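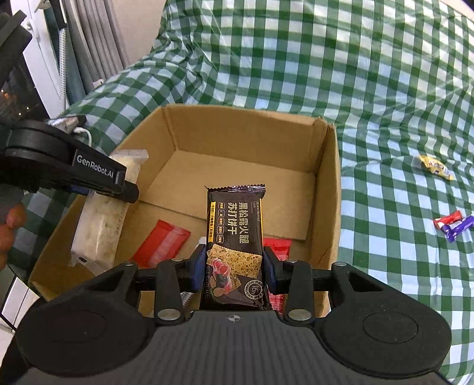

Black truffle and ham soda crackers, cardboard box.

March 14, 2020
By Pappas

Pundulcombe Worship Incident Reports

This is a set of short news items on threats, assaults, vandalism and disturbances at places of worship in the Pundulcombe and Pleltcombe districts. It covers churches, mosques, temples, synagogues and prayer halls, plus their car parks and attached buildings. There are 745 records, one for each incident. If several papers reported the same incident, the reports have been merged into one record and the sources are listed together.

Files

incidents.csv holds the records.
sources.csv lists the publications and the date each item was read.

The two files join on incident_id. Both are UTF-8 with a header row. Commas inside the summary field are quoted, so please use a proper CSV reader and don't split on commas.

Fields

There are 12 columns in incidents.csv. The ones people ask about most are:

incident_id: a number that never changes, even when a record is corrected.
place_type: church, mosque, temple, synagogue, hall or other.
during_service: yes, no or unknown. Yes means the report says a service was under way. Choir practice and Sunday school are marked no.
offence_reported: the charge as the paper gave it. Wording has been left alone, so "uttering threats" and "threatening behaviour" are both in there.
injury: yes, no or unknown.
outcome: charged, convicted, acquitted, withdrawn, no arrest or unknown.
summary: a plain account written for this set, up to 1,000 characters.

How the records were made

Items were found by searching the archives of local papers and the public court lists. Each one was read in full and typed in by hand. Summaries are not copied from the papers. Names of accused people, victims and clergy have been removed, along with street addresses. The place is given by district only.

An item went in if it named a place of worship as the location. Thefts from collection boxes are left out unless someone was threatened or hurt. Arguments over parking are left out too, with the same exception.

Known problems

Many records have outcome set to unknown. Papers often report the arrest and then nothing more, and the court lists can't always be matched to it. Please don't read unknown as no conviction.

Smaller congregations get less coverage. A broken window at a large downtown church may be in the paper the next morning, and the same thing at a rented hall may never be. Counts by place_type say as much about the newspapers as about the incidents.

Pleltcombe coverage is thin before November, when its archive was opened for searching. Older items there came from clippings.

The set has no field for motive. An early draft had one and it was dropped after two readers disagreed on too many records.

Use

Free for teaching, reporting and research. Please cite it as Pundulcombe Worship Incident Reports, Hulari edition. Do not use it to try to identify the people involved.

Corrections

Send the incident_id and a link or clipping that shows the error. Corrected rows keep their number. Withdrawn rows are deleted and the number is not used again.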